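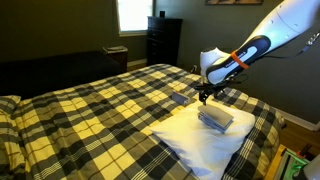 腕を直接持って動かせば遅延もないし力も手に返ってくるのに、なぜわざわざ遠隔操作で教えるのか、というコメントを前回の記事にもらった。続けて、柔らかい物の上から薄い物を取るような作業こそ手で教えるべきで、操縦デバイス越しでは接触の加減など分からないはずだ、とも書いてあった。

返信欄に書くには長くなったので、記事にする。前提として、指摘の後半は正しい。接触の加減は遠隔操作では分かりにくい。そのうえで今は遠隔操作を主にして、直接教示を一部だけ使っている。以下はその理由と、運用上の細かい設定のメモ。

用語

直接教示は、アームを重力補償モードにして人が手首付近を持ち、そのまま軌道を記録するやり方を指す。遠隔操作は、手元の入力デバイスの姿勢をアームの手先に写すやり方。入力側はLundale、記録側はPumenを使っている。Lundaleは位置と姿勢の六自由度に加えて、トリガーの引き量をグリッパの開度に割り当てられる。Pumenは関節角、手先姿勢、グリッパ開度、映像を同じ時間軸に並べて保存するだけの地味なソフトで、編集機能はほとんどない。

作業は、ベッドの上の枕に載った灰色の平たい物の束を、上から二本指のグリッパで扱うというもの。机の上なら面倒は少ない。枕の上に置くと途端に難しくなる。

支持面が柔らかいときに起きること

机の上では、高さの誤差は接触した瞬間に分かる。指先が天板に当たれば関節トルクが跳ねるので、そこで止めればいい。枕の場合は沈む。指先が触れてから反力がはっきり出るまでの距離が長く、その間も手先は下がり続ける。しかも沈むと束ごと傾く。傾けば指の閉じる方向と束の側面がずれて、閉じたときに片方の指だけが先に当たる。

平たい物が重なっている場合はさらに厄介で、片当たりすると上の層だけが滑る。把持としては成立しているように見えても、持ち上げると中身がずれる。グリッパ開度のログだけを見ていると成功と区別がつかない。映像と突き合わせて、ようやく失敗と分かる。

これを人間が手でやるなら、指を少し寝かせて、束の下に爪を入れるようにしてすくう。コメントをくれた人が想定しているのも、たぶんその動きだと思う。直接教示ならその感触が手に来るのは確かで、自分でも最初はそちらで始めた。

直接教示で詰まった点

最初の問題は、人の手と腕が映像に入ることだった。学習に画像を使うので、手首のところに教示者の手が写っている映像と、写っていない実行時の映像とで分布が変わる。後から軌道だけを再生して映像を撮り直す方法もあるが、枕の上では同じ初期状態を作れない。枕は一度押すと形が変わるし、束の傾きも置くたびに違う。再生した軌道は少し外れたところを掴みに行く。硬い机で成り立つ方法がここでは成り立たない。

次の問題は力の記録。腕を持っている手の力と、指先が対象から受けている力が、関節トルクの上で混ざる。手首に力覚センサがあって、それより根元側を持つなら分離できる。自分の環境には入れていないので分離できない。手に感触が返ってくることと、それがデータに残ることは別の話で、手に来た感触は教示者の頭の中にしか残らない。

もうひとつ、これは軽く見ていたのだが、姿勢の癖がつく。アームを横から持って動かすと、自分の体が入れる側へ肘が逃げる。ベッドの横は立てる場所が限られるので、教示者が片側に寄り、軌道もそちらに寄る。記録を重ねて見ると、手先の経路よりも肘の位置の偏りのほうが目立った。

遠隔操作の設定

Lundaleの標準設定は、手元の移動量と手先の移動量が一対一になっている。接近までは一対一のまま使う。束の真上に来てからは縮尺を落とし、手元を大きく動かしても手先は少ししか動かないようにする。切り替えは足元のスイッチに割り当てた。切り替えた瞬間に手先が飛ばないよう、切り替え時の姿勢を新しい原点に取り直している。これを忘れると、枕に指を突き立てることになる。

縮尺を落とした区間では回転も制限する。指を鉛直下向きに保つ拘束を入れ、残す回転は鉛直軸まわりだけにした。手首の傾きまで自由にすると、人は無意識に手元を傾けてしまい、片当たりが増える。すくう動きを捨てることになるが、下向きに固定したほうが失敗の種類が減って扱いやすい。失敗の種類が減るのは、後でデータを仕分けるときに効いてくる。

指令の平滑化にはBlomqvistのフィルタを挟んでいる。遮断周波数を下げれば滑らかになるが、位相遅れで操縦者が行き過ぎる。行き過ぎた分を戻す動きがそのまま教示データに入り、学習後の方策も同じところで上下に揺れるようになる。手の震えが残っているデータと、遅れで揺れているデータでは、後者のほうが悪い。なので遮断は高めにして、震えは許容した。

Pumenの保存レートは100 Hzにしている。映像はこれより遅いので、実際に学習で使うときは映像側に合わせて間引く。それでも高いレートで残すのは、接触の立ち上がりを後から見るため。関節トルクの微小な変化は、間引いた後では見えない。

グリッパの開度

トリガーの引き量をそのまま開度にすると、人によって閉じ方が違う。一気に引く人と、途中で止めて様子を見る人がいる。後者のデータには、半開きで静止した区間が長く入る。静止区間は学習では厄介で、同じ観測に対して「待つ」と「閉じる」の両方が正解になってしまう。

対策として、静止が続いた区間は機械的に詰めている。ただし、枕の沈みが落ち着くのを待っている静止は残す必要がある。ここを全部詰めると、方策が沈み切る前に閉じ始める。区別は下降の直後かどうかで付けている。下降直後の静止は残し、閉じかけの静止は詰める。雑な規則だが、これで困ってはいない。

閉じ力の上限は低くしてある。強く閉じると、平たい物の束は中央がたわんで指から逃げる。弱いと持ち上げで滑る。ちょうどいい範囲が狭く、しかも重なりの数で変わるので、上限を固定して、あとは操縦者が掴む位置で調整するという分担にした。掴む位置は映像から見えるが、力は見えない。見えない量で調整させると、データから理由が読めなくなる。

件数と仕分け

2019年3月1日時点で、保存されている試行は991件。目標は2000件に置いている。根拠のある数ではなく、以前Plarkholmの机上把持の課題で学習曲線が寝始めたあたりを、そのまま借りてきただけの数字だ。枕の上では足りないかもしれないし、後述の偏りを直せばもっと少なくて済むかもしれない。

失敗した試行は消さずに別フォルダに入れる。操縦者が失敗に気づいてやり直した試行は成功側に入れるが、やり直しの開始時刻に印を付ける。Pumenの注釈機能は時刻に短い文字列を付けられるだけなので、運用としては「retry」「slip」など短い語に決めておき、自由記述は禁止にした。最初は自由に書いていて、後で検索したら同じ現象に何通りもの書き方があり、全部見直す羽目になった。

偏りについて。束だけを置いた試行と、そばに小さい別の物がある試行では、操縦者の接近経路が変わる。横に何かあると、そちらを避けて反対側に膨らむ。グリッパは上から降りるだけなので避ける必要がない場合でも膨らむ。これは人間の自然な反応で、止めさせるのは難しい。代わりに、小物の位置を束の左右に振って偏りを打ち消す方針にした。左に置くことが多かったので、7月までは右を多めにする予定。

あと照明。窓からの光が強い時間帯は、白い枕が飛んで輪郭が消える。自動露出を切って固定にしたら、今度は暗い時間帯の灰色の束と黒い指の境目が潰れた。どちらを取るかで、今は枕を飛ばすほうを選んでいる。取りたいのは束の縁であって、枕の輪郭は高さの手がかりとしてもあまり当てにならない。沈むので。

チェック柄の掛け布団も影響はある。柄の線が直線のエッジとして強く出るため、束の縁と取り違えている気配がある。注意マップを見た限りの印象で、定量的には確認していない。柄のある布と無地の布で比較するのが筋だが、まだやっていない。

直接教示を残している部分

全面的に遠隔操作に切り替えたわけでもなく、次の2点には直接教示を使っている。

ひとつは初期姿勢の登録。接近前にアームをどう構えるかは、手で持って決めるほうが早い。冗長な自由度の置き方まで一度に決まる。遠隔操作だと手先しか指定できず、肘の位置は逆運動学の解き方に任せることになる。

もうひとつは退避経路。掴んだ後、どこを通ってベッドの上から抜けるかは、手で何点か教えて補間している。ここは接触がなく、映像も学習に使わないので、手が写っていても困らない。点の間の補間は関節空間で行う。直線補間にすると途中で手首が特異姿勢の近くを通り、妙に速く回る区間ができる。一度それで束を落とした。

コメントへの返答

というわけで、コメントの「手で教えるべき」に対しては、接触の感触を得るという目的なら同意する。ただ、自分の構成ではその感触が記録に残らず、映像の条件も崩れるので、主にはできない。手首に力覚センサを入れれば事情は変わる。入れるとグリッパの先端までの距離が伸び、低い位置での可動範囲が減るので、そこは別途見積もりが要る。

力覚の提示ができる入力デバイスを使えばいいという案も当然ある。Lundaleの振動機能で接触を知らせる設定は試した。関節トルクから推定した外力が閾値を超えたら振動させるだけの簡単なもの。机の上では役に立った。枕の上では外力の立ち上がりが緩く、閾値を低くすると動いているだけで震え、高くすると沈み切ってから震える。操縦者からは切ってほしいと言われ、切った。

推定外力を閾値で使わず、その変化を音の高さに割り当てる案が残っている。耳なら緩い変化も拾えるかもしれない。Blomqvistのフィルタの後段から値を取ると遅れるので、前段から取る必要がある。前段の信号は今のところPumenに流していないため、配線ならぬ設定ファイルの書き換えから始めることになる。やったら数字を載せる。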